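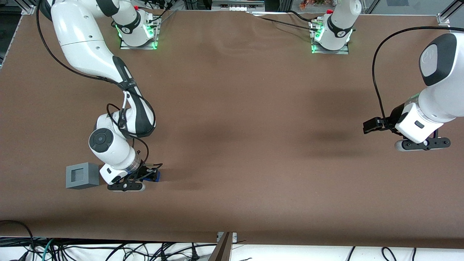 Clavari Small Parts Set, Second Edition
Equipment review, Penitura Workshop Library
Mar 25, 2026

The Clavari Small Parts Set is sold to schools, training rooms and hobby workshops as an aid for sorting, fitting and careful placement. The library purchased one set for its lending collection and has had it in regular use on the main work table for 61 days. This review is intended for member organizations that are considering a purchase.

Contents and finish

The set consists of square gray blocks, each with a square opening in the top face, and a tray of small colored pieces to be used with them. The matte gray surface of the blocks is a good choice. It does not throw back the overhead lights, and the lighter look of the edges makes the opening easy to find on a brown tabletop. The blue pieces stand out well against both the blocks and the table. The green ones, in our judgment, are a little dull and could be brighter.

Pieces are small. Borrowers with limited grip found them hard to pick up from a flat surface, and the manual offers no advice on this point. A thin cloth under the pieces helped, although it also let the blocks shift.

Use

Fit is consistent across the set. A piece lowered straight into an opening goes in without force, and a piece held at an angle catches on the rim. This is what the exercises require, and borrowers understood it quickly. The blocks are light, however, and a careless approach will push one along the table. Clavari sells a weighted base plate separately. We believe it should be included.

The exercise cards are clearly printed and arranged in 3 levels. The first level is too easy for adults and may be skipped. The last is demanding — several experienced borrowers asked to renew the set in order to finish it.

Comparison

The library also holds the older Basis kit and the Ismail sorting board. The Basis kit has larger pieces and suits younger users. The Ismail board stores flat and is harder to lose parts from, but its openings are shallow and its surface is glossy, so that glare is a regular complaint.

Storage and care

The lid of the storage case closes poorly when the cards are placed on top. We now keep them in a separate envelope. Blocks and pieces may be wiped with a damp cloth and mild soap.

Recommendation

Recommended for adult and teen programs, with the base plate. Catalog number 628. Loan period, 20 days.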